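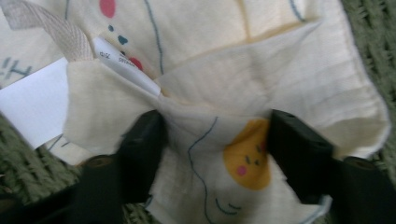 Cream cloth bag, with a blue-stitched hem

Home | Archive | Threads | Log in

Re: [flirncombe-fans] Midfield, what midfield

Alasdair Niven wrote:
> Selling Hepburn in September is madness. He started 49 games for us
> and the replacement is a kid on loan from Zilta who has played four.
> I give the manager until the clocks change.

Alasdair, you gave the last manager until the clocks change, and he got a testimonial dinner.

I liked Hepburn too. I also watched him jog back from corners like a man looking for his car. The Zilta boy at least arrives places. Against Trunomine he won the ball 6 times before the break, and gave it back only most of them. 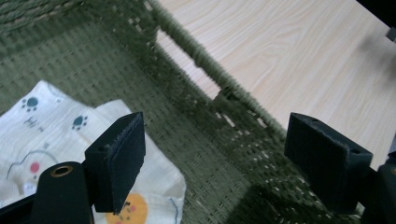 Green woven basket, inside and rim

My real worry is left back, where we are now one sneeze away from playing the goalkeeping coach. If there's any Hepburn money left over, spend it there. Please, no more wingers. We have enough wingers to open a winger shop.

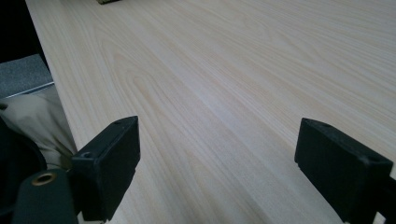
As for the away end, they want 97 of us in by the early gate again, and you remember how that went. I'll be at the usual corner at half past one with the spare tickets. Bring cash this time.

Jenő Katona

3 replies | 11 likes | Share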